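Bench and Counter Notes: Keeping Light Surfaces Usable

These notes cover white and light-colored work surfaces: coated boards, paper-faced boards, plastic cutting mats and painted bench tops. The same page has been on the Osham workshop site for some time and was last revised in June. Corrections go to Jonas Ruchti.

Identify the surface first

Most damage to a light surface comes from the wrong cleaner. Place one drop of water in a corner and wait. If the drop stays round, the face is sealed and can be wiped with a damp cloth. If it spreads or darkens, the face is bare paper or open foam and must be cleaned dry. Mark the result on the underside in pencil so the test is done once.

Dry cleaning

Start with a soft brush, working in one direction toward the nearest edge. Grit left on the surface acts as an abrasive under any cloth or eraser. After brushing, use a white vinyl eraser on gray marks. Pink erasers contain a coarser filler and can leave a stain of their own. Kneaded erasers lift graphite well but do little for rubber scuffs.
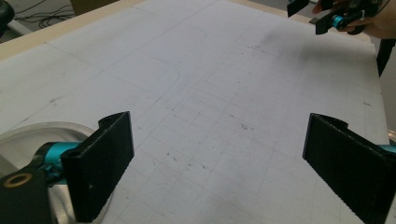

Work from the outside of a mark toward its center. Going the other way spreads it. Light pressure and more passes are better than one hard pass, which raises the fibers on paper and leaves a dull patch that collects dirt faster than the rest. Brush off the crumbs before moving to the next mark.

Pencil layout lines should be drawn with a 2H lead if they are meant to stay. An HB line smears under a sleeve. Where a layout is used every day, go over it with a fine permanent pen, let it dry overnight, and then erase the pencil.

Wet cleaning, sealed faces only

Mix one teaspoon of dish soap in 700 milliliters of lukewarm water. Wring the cloth until it no longer drips. Wipe, rinse the cloth, wipe again with plain water, and dry at once with a second cloth. Standing water at a seam will swell most board cores, and the swelling doesn't go back down.

For ink and adhesive, use isopropyl alcohol on a cotton pad. Test it on a printed line near the edge first. Some mats lose their printing to alcohol within seconds. Acetone is not suitable for any surface on this page.

Plastic mats

Store mats flat. A mat left rolled or leaning will take a set, and heat makes it worse. To flatten one, lay it on a level floor at room temperature under a sheet of plywood and leave it for two days. Keep it away from car windows, radiators and hot pans.

A mat used with knives and glue should not be moved to the kitchen afterward. Cuts hold residue that washing does not remove. Keep one mat for each purpose and label them. The Clemell shop uses a colored dot in the corner — red for bench, green for food — and replaces food mats when a fingernail catches in the cuts.

Measuring tools with wooden handles
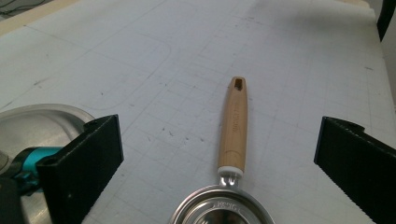
Metal measuring cup with a long wooden handle.

Wash by hand and dry right away. A dishwasher cycle opens the grain and loosens the joint between wood and metal. Rub the handle with food-grade mineral oil when it looks pale, leave it 20 minutes, and wipe off what remains. Hang the tool so water drains away from the joint.

Check capacity once, using a kitchen scale. Zero the scale with the empty cup on it, fill level with cold water, and read the weight. One gram is close enough to one milliliter for kitchen work. A cup sold at Bremutley market came in at 188 grams where its label claimed 250. It is still a good scoop for flour bins, but it was taken out of the baking drawer.

Fill dry goods by spooning and leveling with a straight edge. Dipping the cup into the bag packs flour and gives a heavier measure.

Felt and fabric pads

Pads under chair legs, in clamp jaws and on other contact faces are a common source of marks on white tops, and they are seldom checked.
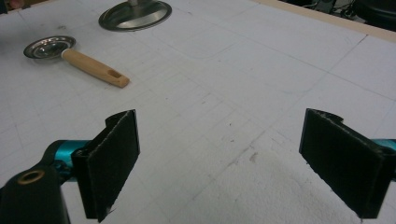 Felt picks up grit and holds it. A pad that was soft when fitted can scratch like fine sandpaper after a season of use. Frayed, lighter edges along the rim, as on the left pad here, are worth looking for at each inspection. Trim loose fibers with small scissors held flat to the face. If the backing shows through, replace the pad.

To replace a pad, scrape off the old adhesive with a plastic blade, wipe with alcohol, and let the face dry. Cut the new pad 6 millimeters larger than needed, press it on, and trim to the line with a sharp knife. Leave it under light clamp pressure overnight. Nic Giolla stocks self-adhesive felt in packs of 51 pieces; the 3 millimeter sheet is the more useful thickness.

Intervals

Brush: daily.
Erase marks: weekly, or when they interfere with layout lines.
Wipe sealed faces: weekly.
Check pads: monthly.
Oil handles: when pale.
Turn mats end for end: every second month, where the printing allows it.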